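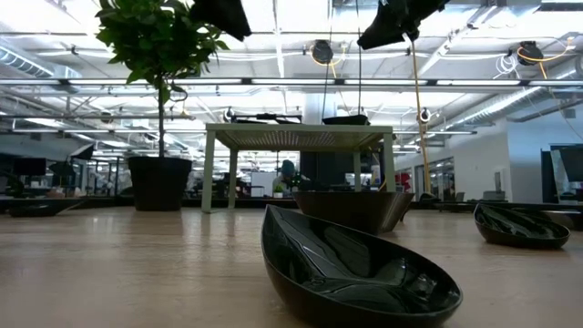 Bolton Community Table – progress report to the Pridow Fund
Wed 31 July

Sorry this is coming in close to the deadline. Short version first, detail under each heading, budget notes at the end.

Where we are

Lunches running twice a week since April. Meals served to date: 1102. Target for this point in the grant was 981, so ahead. Most of that came from the second lunch day, which we added earlier than planned when the hall had a gap in its bookings. First day is still the busier one. Second day started very slow, picked up once the bus schedule changed and people could get home before three.

Cooking classes: one full course finished, second course halfway. First course was full, with a waiting list. Second has two open places and we're leaving them open, the kitchen is tight and the stoves can't handle more pans than they have now.

Kitchen

New extractor fan is in. Took two visits – first one the installer had the wrong duct size. Inspection passed with one note, the hand sink needs a longer splash guard. Ordered, not arrived.

Walk-in cooler from De Haan was delivered in April as agreed. Door seal was bad on arrival and they replaced it under warranty, no cost to the grant. We lost one delivery of dairy that week and ate the cost ourselves, it is not in the figures below.

Dishwasher is the weak point. It is old and it is slow and on lunch days we finish washing up by hand. Not in the current grant. See requests.

Food supply

Drondach is still our main produce supplier. Prices went up on onions, carrots and all the leafy stuff. We switched two menus to beans and squash to stay inside the per-meal cost and so far nobody has complained except about the squash soup, which we have dropped.

Bread is donated, two bakeries, reliable. Eggs are not reliable. We budgeted for donated eggs and have bought them most weeks.

Per-meal cost is a little over what we wrote in the application. Eggs and the produce prices explain nearly all of it. We expect it to come down in the fall when the squash and potatos are cheap again.

Who is coming

Mostly retired people from the blocks behind the library, as expected. More parents with small kids than expected, specially now school is out. We had four high chairs, have borrowed three more. Kids' portions were not in the original plan and we are recording them as full meals, tell us if you want them split out.

We said in the application we would survey guests at the halfway mark. Paper survey went out in the second week of the month. More than 200 came back, which is good, but only part of them are typed up. What we have so far:

– most people heard about the lunch from a neighbor
– noise is the biggest complaint, the hall echoes
– lots of requests for a later start
– transport comes up again and again for the second day

Full survey results will follow as a separate attachment.

What is behind

Recipe booklet. Should have been at the printer by now. Text is done, the allergy information needs a proper check and the person doing it was out sick. New aim is before the next course starts.

Food safety certificates. Five people were meant to be certified, three are. Other two are booked.

Signage outside the hall. Waiting on a permit from the town. Have called twice.

Money

Spending is within the total. One line is over (food), two are under (printing, training). Both of the under lines are just late and will be spent. We would like to move 2000 dollars from the equipment line to food. The equipment line has room after the fan came in cheaper than the quote. Per the grant terms this needs your OK in writing, so please treat this as the request.

Receipts are scanned and in the shared folder, sorted by month. Two are missing from the April set, both small hardware purchases, we've asked the store for copies.

Requests

1. Approval for the move between budget lines, above.
2. Whether a used dishwasher could be considered under the supplementary round, and what the form is. We have one quote and are getting a second.
3. Confirm the date for your site visit. Any lunch day works, come before noon if you want to see the kitchen while it's still possible to stand in it.

Next three months

Finish second course, start third. Booklet printed. Try a later start on the second lunch day for four weeks and compare the numbers. Something on the walls for the echo – felt panels probably, getting a price. Remaining certificates done.

Next report will be in the same format unless you would prefer the online form.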